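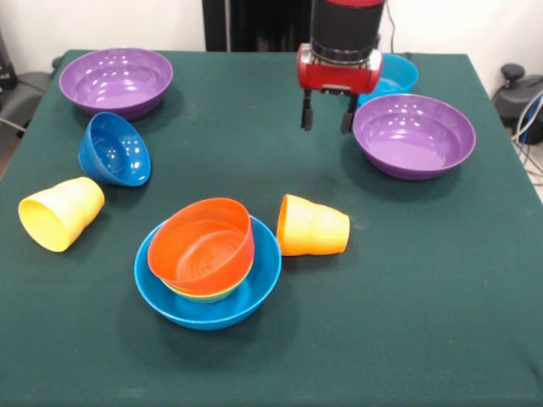
Harkgate Tabletop Kit

The Harkgate kit is a set of plastic dishes, a table cloth and a recording plan for teams collecting pick-and-place demonstrations. It is sold by Darel and works with any single arm that has a two-finger gripper.

What you get

Bowls and cups in mixed sizes and solid colors, a green table cloth, and a printed binder with seven task sheets. Each sheet gives a starting layout, a goal, and the sentence to log with the episode, such as "put the yellow cup next to the orange bowl." Layouts include dishes standing apart, lying on their sides, and nested in each other.

How teams use it

One person drives the arm and a second resets the table between episodes. We suggest changing places every two hours, as grasps get sloppy when the driver is tired. Keep the failed grasps. Mark them in the log and let whoever trains the model decide whether to use them.

Cups are best taken by the rim, with one finger inside and one outside.

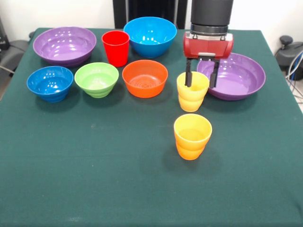
Bowls need more practice. A wide bowl can tip if the fingers close too far down the wall, so the first bowl sheet covers approach height only. Tala Saliba wrote the sheets and revised them in April, adding the layouts with tipped cups.

Before each block, smooth the cloth and check that the fixed camera still sees all four corners of the work area. The binder has a page for noting camera moves.

Ordering

Kits ship in up to five working days. Replacement dishes are sold singly. The arm, gripper and cameras are not included. For questions about log formats, ask for Brian Mugo at the Darel order desk.

Related items
Mfinanga Camera Stand, fixed height
Mukach Episode Logger
Harkgate Spare Cloth, green
Harkgate Task Binder, reprint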